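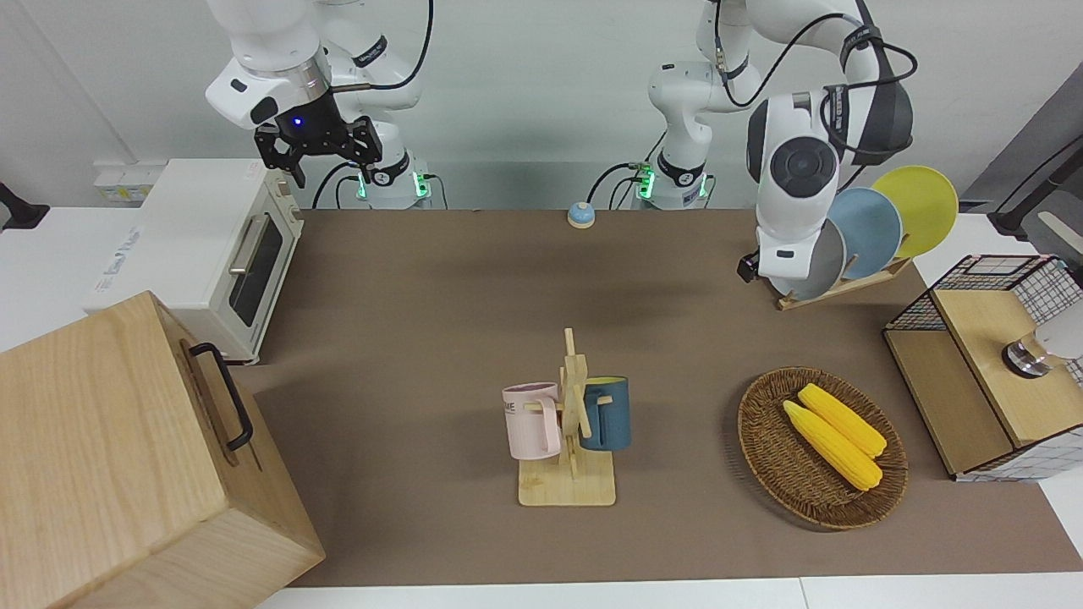

Operators wanted for two-armed kitchen table work (and why you might not want it)

26 March 2021
By the Skerkance bench staff

Home About Benches Work with us Contact

Work with us > Paid sessions > Kitchen table, remote control

We are looking for people to drive a pair of robot arms through small household jobs, by remote control, while everything the arms do is recorded. The recordings go towards teaching the arms to do the same jobs without a driver. Sessions run at our Balby site from May.

You may have read adverts for this sort of thing that promise you a hand in the future of the home. We have read them too. Please put them out of your mind before you apply. What you would be doing is putting a plate in a rack, taking it out again, and being told to do it once more with the rack turned a little.

What the work is

Each bench has two arms with a two-fingered gripper on each. You sit at a separate desk and move a pair of hand controllers, and the arms follow. For some tasks we also ask you to stand at the bench and move an arm directly by holding it, which is slower and harder on the shoulders. You will be shown both.

The current task list includes plates in and out of the dish rack, mugs on and off the mug tree, and toy corn in and out of a basket. The mugs are the worst. A peg and a handle are easy for anybody with fingers, and with a gripper you will miss, often, for most of your first day. We keep the misses as well, marked as misses, so there is no point in hiding them and no penalty for them.

We want about 200 clean recordings from each operator over the whole engagement. The full set is meant to reach 4,000. Whether that is enough to teach the arms anything that survives a change of tablecloth is an open question here, and those of us writing this advert do not all agree on the answer. You are not being asked to believe in it. You are being asked to be steady.

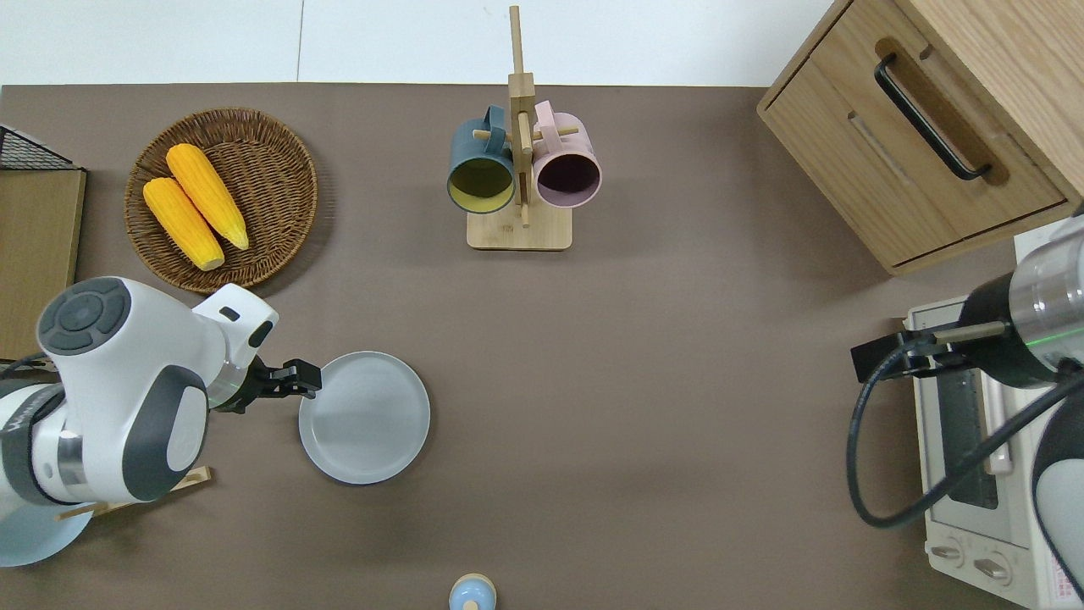 Skerkance Remote Handling Team, Balby

Who we are after

No background in robots is needed and we would slightly prefer you not to have one. People who have driven arms before tend to arrive with tricks, and the tricks show up in the recordings. Patience helps. So does having done something dull and fiddly for money: packing, sewing, bench repair, cake decorating.

You need to be able to sit for 30 minutes at a stretch and use both hands separately. Glasses are fine. If you get motion sick from screens, say so on the form and we will put you at a desk with a direct view of the bench.

You must be willing to follow the reset sheet. After every attempt the objects go back to the positions on the sheet, including the ones you did not touch. Most of the bad data we have thrown away came from people who could drive perfectly well and would not read the sheet.

What you get

Sessions are paid by the hour, at the rate given in the pack, and the first 2 sessions are training, paid the same. We do not pay per recording. We tried it, and got a great many fast, ugly recordings. Travel within Balby is not covered. Tea is.

What we keep

The arm movements, the controller movements and the camera pictures of the bench. Your name is held separately and is not passed to Prekavell, who do the model training, or to anyone else. You can withdraw your recordings up to the point at which a set is sent off; after that we can't get them back and won't pretend we can.

We are sometimes asked whether this work will put people out of a job. On present form it will not trouble a washer-up for a good while. If that changes we would expect you to hear it from somebody other than us, and you should weigh that before signing.

How to apply

Ask for the Yu pack at the Balby front desk or through the contact page. Yu is the name of the bench, and the pack has the form, the pay rate, the consent sheet and a copy of the reset sheet. Read the reset sheet first. If it annoys you, the rest will too.

Send back the form only. We don't need a CV or a covering letter. Everyone who returns a form will be offered a short try at the controllers before either side agrees to anything.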